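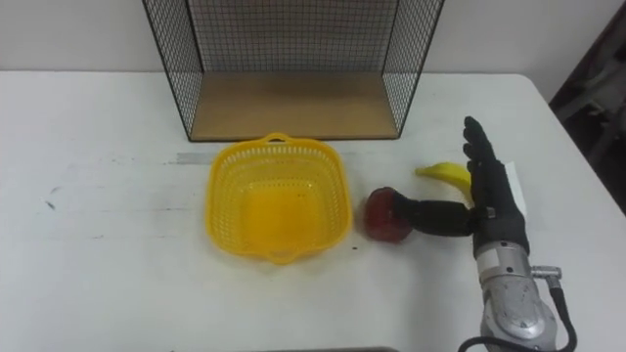 Skarnthorpe Community Craft Market
Frequently Asked Questions for Stallholders

The following information applies to all traders attending the Skarnthorpe Community Craft Market, held in the Horthorpe Hall from March to November. Applicants are asked to read it in full before submitting a form. Questions not covered on this page may be sent to the market office through the contact form.

Applications

Who may apply for a table?

Applications are open to any person who makes the goods they intend to sell. Applicants need not live in Skarnthorpe, although residents are given priority when a market is oversubscribed. Two makers may share a table, provided that both are named on the form and both hold their own insurance.

Are resold goods accepted?

No. Items bought in finished form and sold on are not accepted, including items to which a label or ribbon has been added. Makers who work from kits or printed patterns should say so on the form. Such applications are considered individually.

How are tables allocated?

The market has 77 tables. Allocation is made by category, so that no single craft takes up a large share of the hall. Jewelry and candles are the categories with the longest waiting lists. Ceramics, bookbinding, basketry and woodturning usually have spaces available until a few weeks before each market.

When will I hear the outcome of my application?

Decisions are sent by email within 3 weeks of the closing date. Please check your junk mail folder before contacting the office. Applicants placed on the waiting list remain on it for the rest of the season and do not need to apply again.

May I appeal a decision?

A request for review may be made in writing to the market manager, Tincuța Pop. The request should state the grounds on which it is made and may include further photographs of the work. The outcome of the review is final for that season.

Fees and cancellations

When is payment due?

Payment is due on acceptance. A table is not reserved until payment has been received, and unpaid tables are released to the waiting list after seven days.

What happens if I cancel?

Traders who cancel more than 14 days before the market receive a full refund, less the booking charge. Traders who cancel after that date receive a refund only if the table can be filled. Those who do not attend and do not notify the office may be refused a place at later markets.

Can a fee be moved to another month?

A fee may be moved once within the same season, subject to space. It may not be carried over to the following year.

Tables and display

What is provided?

Each trader is provided with one table and two chairs. Cloths, shelving, lighting and signs are not provided. Traders who need an electrical outlet must request one on the form, as only the tables along the north and east walls are within reach of a supply.

May I bring my own shelving?

Yes. Shelving and other display units are permitted if they stand firmly without being held and do not extend past the edges of the table. Units may not be fixed to the table with screws, nails or strong adhesive. Clamps are allowed where a cloth or pad is placed between the clamp and the surface.

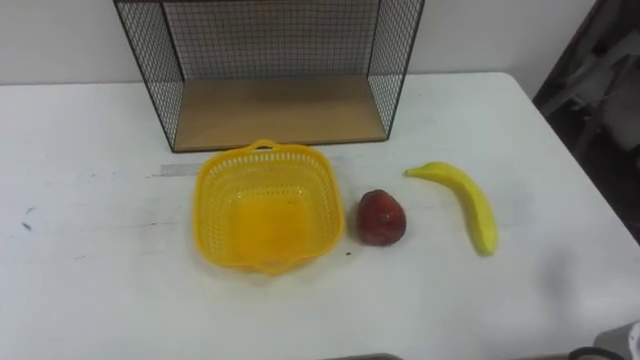

Heavier goods should be kept low. Glass and ceramics placed above table height must be secured with museum wax or a similar product. Stewards may ask for a display to be changed if they consider it unsafe, and their instructions must be followed before the doors open.

Are backdrops and banners allowed?

Backdrops are permitted at wall tables only. In the center rows, they block the view of neighboring traders and are not allowed. Nothing may be attached to the walls of the hall, whether by tape, putty or hooks.

May I use the floor space in front of my table?

No. The aisles are a fire route and must be kept clear at all times. Storage boxes should be placed beneath the table and covered by a cloth.

On the day

What time may I set up?

The hall opens to traders at 7:30 a.m. All displays must be complete by 9:45 a.m., and the public is admitted at 10:00 a.m. The market closes at 4:00 p.m. Traders may not begin packing before closing time, including those who have sold out.

Where do I unload?

Unloading takes place at the Kofler Street entrance. Vehicles may stop there for 20 minutes and must then be moved to the upper parking lot. The front entrance is reserved for visitors — please do not use it for stock. A cart is available from the desk on request.

How many visitors attend?

Attendance varies with the season. The spring and summer markets usually receive over 800 visitors, and the November market is the busiest of the year.

Is food available?

The Ukusano tea counter, at the rear of the hall, serves hot drinks, soup and rice dishes from 9:00 a.m. Traders receive a reduced price on showing their badge. Hot food may not be eaten at the tables.

Insurance and safety

Do I need insurance?

Every trader must hold public liability insurance that is valid on the date of the market. A copy of the certificate must reach the office before the day. Certificates shown on arrival are not accepted.

Are naked flames permitted?

No. Candle makers may display unlit candles and may offer samples for visitors to smell. Oil burners and incense may not be lit in the hall.

Are dogs allowed?

Assistance dogs are welcome. Other dogs are not admitted, whether they belong to visitors or to traders.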